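Why Do Books Have Spines? (And Other Things I Wondered About Paper)

Hi! I write about everyday stuff and where it comes from, and this time I picked books. Grab one before you start reading. Any one will do, fat or thin. 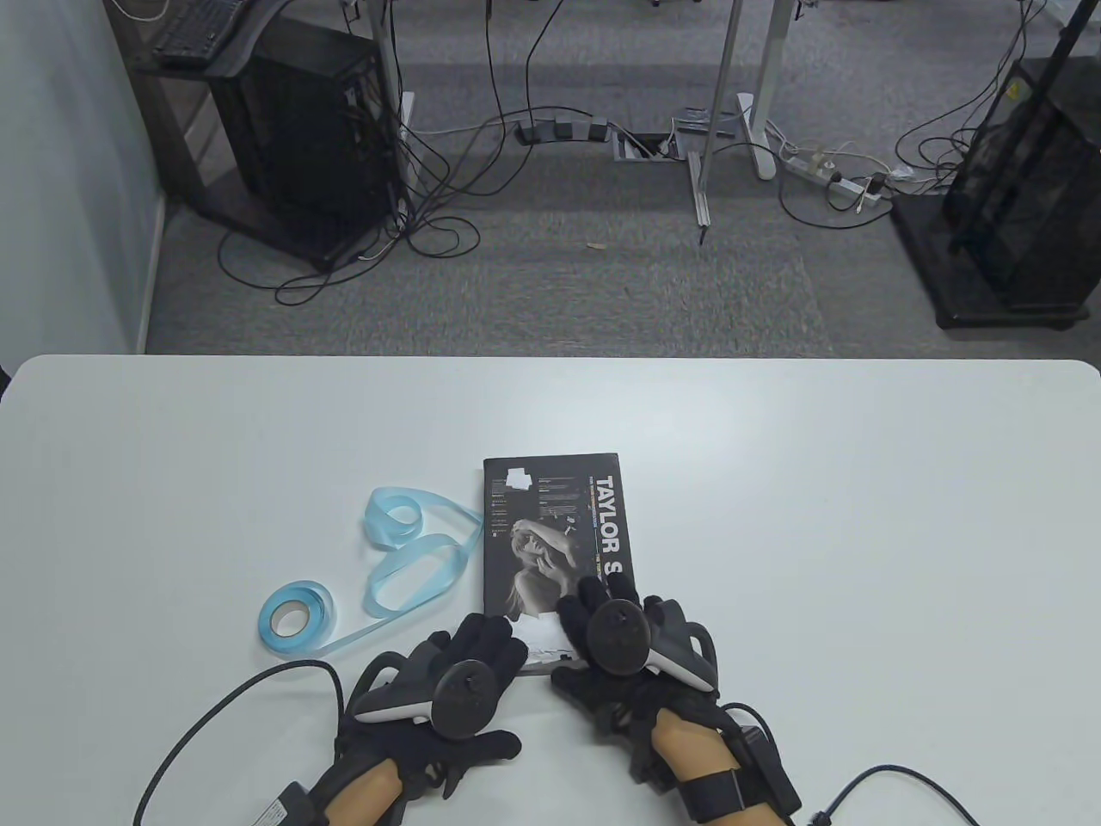

First, let's poke your book

Close it and look at the narrow side where all the pages are joined together. That's the spine. It's named after your own spine, the bumpy line of bones down your back, and it has the same kind of job. It holds everything together and still lets things bend.

The opposite side, where the pages open, is called the fore edge. The top is the head and the bottom is the tail. So a book has a head, a tail and a spine, and if you ask me it's about halfway to being a lizard.

Now open it in the middle and look down into the fold. Book people call that valley the gutter. If you've ever lost a cookie crumb down there, you know it's a good name.

Is it a paperback or a hardcover?

If the cover bends when you push it gently, you've got a paperback. The cover is one sheet of thick paper or thin card wrapped around the outside. If it's stiff like a little door, it's a hardcover, and inside that cover are boards, which are pieces of very thick, tough card. A long time ago the boards really were boards, cut from wood! Some of those old books had metal clasps too, because the pages were made of animal skin and animal skin likes to curl up when the air gets damp. The clasps squeezed them flat.

I'd love to tell you I own one of those. I own a lot of paperbacks with jam on them.

What is paper, anyway?

Paper is mush. Dried, flattened, very neat mush.

Tear a small corner off some scrap paper (not out of your book, please, I don't want letters from your parents) and look closely at the torn edge. See the tiny hairs sticking out? Those are fibers. Most paper today is made from wood, and wood is full of these skinny fibers, all stuck together by a natural glue called lignin.

At a paper mill, the wood gets chopped into chips. Then the chips are either cooked with chemicals or ground up until the fibers come apart. Mix them with a huge amount of water and you get pulp, which looks a bit like watery oatmeal. The pulp is sprayed onto a moving screen, the water drips through, and the fibers are left lying across each other in every direction. Next come the rollers. Some squeeze the sheet and some are heated to dry it, and at the end you have a roll of paper that's much too heavy for you and me and all our friends to lift.

Before wood, people in many places made paper out of old rags. Worn-out shirts, bedsheets, even ropes! There used to be people whose job was going from house to house collecting rags for the mills. Rag paper is strong stuff, and plenty of it is still in good shape after hundreds of years.

Why do old paperbacks turn yellow?

Remember lignin, the glue in the wood? Cheap paper still has a lot of it inside. When air and sunlight get to lignin it slowly changes and goes yellow, then brown. Newspaper has loads of lignin, so it changes fast.

You can see this for yourself. Take a sheet of newspaper and lay it on a sunny windowsill. Put a coin or a key in the middle and leave it alone. No peeking for 10 days. (Fine, peek once.) When you lift the coin, look for a paler patch where the sun couldn't reach. If it's been cloudy you may have to wait longer.

And the smell! Old books have that sweet, dusty smell, a little like vanilla. As paper gets older, it gives off tiny amounts of different chemicals into the air, and your nose picks them up. Some of them are close relatives of the stuff that makes vanilla smell like vanilla. I'm a book sniffer and I'm not ashamed of it.

How do the pages stay in?

I wanted to find this out properly, so one morning in April I took the bus to the Flarkgate Bindery, a small workshop up a flight of very creaky stairs. It belongs to Vanderleia Lins. She mends old books and makes new ones by hand, and she let me ask questions until lunchtime.

She showed me two ways of doing it.

The first is sewing. You take a few sheets of paper, tuck them inside each other and fold them down the middle. That little bundle is called a signature. (Yes, the same word as writing your name. Confusing, I know.) A thick book is made of lots of signatures stacked in a pile. You sew through the fold of each one and hook your thread onto the one before, so the whole pile ends up tied together. The book on Vanderleia's bench had 22 signatures, and she'd been sewing it since breakfast.

"The thread has to be snug," she told me. "Too loose and it wobbles. Too tight and you rip the paper, and then you say a rude word."

The second way is glue. The folded edges are trimmed off so that every page is a separate sheet. The edge gets roughed up so the glue has something to grab, then on goes the glue, and the cover is pressed on while it's sticky. It's called perfect binding, which made me laugh, because these are the books whose pages fall out at the beach! Lots of paperbacks are made like this. It's quick and it doesn't cost much.

Want to know which kind you've got? Look at the head of the book, right up by the spine. If you see little curved bunches of pages, it's made of signatures. If the pages go straight into the glue in one flat block, it's the perfect kind.

Very skinny books and comics sometimes have neither. Open one to the middle and you might find two staples. That's called saddle stitching, because the sheets hang over a bar like a saddle over a horse's back.

A sneaky thing about page numbers

Turn to the last page of any book and find the number. Mine is a mystery called The Mollo Lighthouse and it stops at 378. That's an even number, and it's on the left-hand side. Now check some other pages. In nearly every English book, the left pages are even and the right pages are odd. Once you've noticed it you'll keep checking, and I'm sorry about that.

Here's something that puzzled me for years. Why are there sometimes blank pages at the end? I used to think the author ran out of ideas. But think about folding. Fold one sheet in half and you get four pages. Fold it again and you get eight, and once more makes sixteen. Printers print on great big sheets and fold them, so pages come in batches. If the story ends partway through a batch, you get some empty ones left over. I think they're perfect for drawing on, if the book belongs to you.

Which way up does the spine go?

Go and look at a bookshelf and read the titles on the spines. Which way did you have to tip your head?

With books in English, mostly you tip it to the right, since the letters run from top to bottom. In France and some other countries the letters often run the other way, from bottom to top, so you tip your head to the left. My neighbor Patrício has a shelf with both kinds mixed up, and looking for a book at his house is like watching tennis.

Top to bottom has one handy thing going for it. If you lay the book flat on a table with its front cover facing up, the title on the spine is the right way up too. Try it!

Books haven't always stood in rows with their spines facing out, either. In some old libraries they were chained to the shelves so people couldn't walk off with them, and the chain was often fixed to the front edge of the cover. So the books went in backward, with the pages facing you and the spines at the back. Imagine trying to find anything.

Make your own tiny book

You'll need:
4 sheets of plain paper
1 sheet of colored paper for the cover
A big needle
Thread, as long as your arm
A pushpin and an old piece of cardboard
A grown-up for the pointy parts

Stack the plain sheets and fold them in half all together. Run a spoon along the fold to make it sharp.

Fold the colored sheet and wrap it around the outside.

Open the stack and lay it on the cardboard. With your grown-up, push three holes through the fold. One goes in the middle, one near the head and one near the tail.

Thread your needle. Start on the inside and go out through the middle hole, leaving a tail of thread behind. Come back in through the top hole. Now go all the way down the inside and out through the bottom hole, then back in through the middle.

Tie the two ends in a knot over the long stitch and snip off the extra.

You've just sewn a signature! Mine came out crooked the first time and I kept it anyway. It's where I write down words I like. The newest one is "Destier," which was painted on the side of a boat, and I haven't the faintest idea what it means.

Words to show off with

Spine: the side where the pages are joined
Fore edge: the side where the pages open
Gutter: the valley down the middle
Pulp: watery fiber mush that turns into paper
Lignin: the natural glue in wood that makes old paper go yellow
Signature: a folded bundle of pages

Next time I'm doing pencils, and why there's no lead in them.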